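Plenari Hand-Held Gripper Pair: What to Buy, What to Budget, and How to Plan Your First Room

Home Collection Equipment / Pairs and Kits
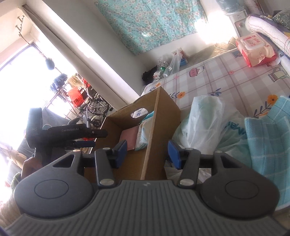 Two hand-held grippers at work with an open cardboard box.

We love this kit, and we hope it shows! The Plenari pair is a set of two hand-held grippers, one for each hand, made for teams that want to record everyday jobs in everyday homes before they spend real money on robot arms. Boxes, bags, blankets, packets of this and that: these are the things people handle all day long, and they're wonderfully awkward. A soft packet bends. A box flap swings back at you. You learn more from an afternoon with those than from a week of stacking blocks on a clean bench (we have tried both).

What comes in the kit
Two grippers, left and right
Two wrist straps
Charging dock and cable
Spare finger pads, 5 sets
Hard carry case with cut foam
Printed quick-start card

Planning your budget
The question we get most is "how many pairs?" and our answer is nearly always fewer than you think. Start with one pair per room you plan to record in, plus one spare pair for the whole project. Kaj Kárason, who looks after orders from our Sorkthorpe shop, has talked plenty of people down from a big first order, and they usually come back later knowing exactly what they want.

Set aside money for pads too. They wear at the tips first, and cardboard is harder on them than plastic or cloth. Our test pair at Sorkthorpe went through 321 box-packing sessions, and we changed the pads every 100 sessions. If your list is mostly laundry and bedding you can stretch that to 200.

Then there's storage, which people forget until the first week is over. Buy your drives at the same time as your grippers and put them on the same purchase order. The Hasgate drive bundle fits in the lid of the carry case, and it saves a second round of approvals.

Don't skip the small stuff, either! Boxes get soft and torn with use, so keep a stack of fresh ones in a few sizes. Groceries, wipes, wrapped bundles, towels: a modest household shopping trip will cover a lot of tasks, and you can add to the pile as you go.

Choosing a surface
You don't need a special table. Beds, couches, kitchen counters and floors are all good places to work, and a mix is better than any one of them. Patterned covers and busy rooms are welcome. Strong sun through a window can wash out part of the view, so walk through the room at the hour you plan to work and decide whether you want the curtain open or closed. Try some of each if you have time.

Leave room for elbows. Two grippers take up more space than two bare hands, especially when both are going into the same box, and a box with its opening turned toward you is far easier on the wrists for a first session.

Which kit suits you?
Single Pair: one room, one person, trying things out.
Room Kit: two pairs, a shared dock and 5 extra sets of pads. Our favorite for small teams.
Kozłowski Case Upgrade: the same Room Kit in a wheeled case, great if you're moving between homes.

Lead times
Single pairs ship from stock. Room Kits are built to order, and December is our slowest month for getting them out the door, so order early if you have a year-end budget to use up. Prices on the current list are good from 2019-05-01.

Need a quote?
Write to Nanna Thygesen with your room count, your task list and your shipping address. A rough task list is fine, even one typed on your phone. She'll send back a quote with pads and drives on separate lines, ready to pass along to purchasing.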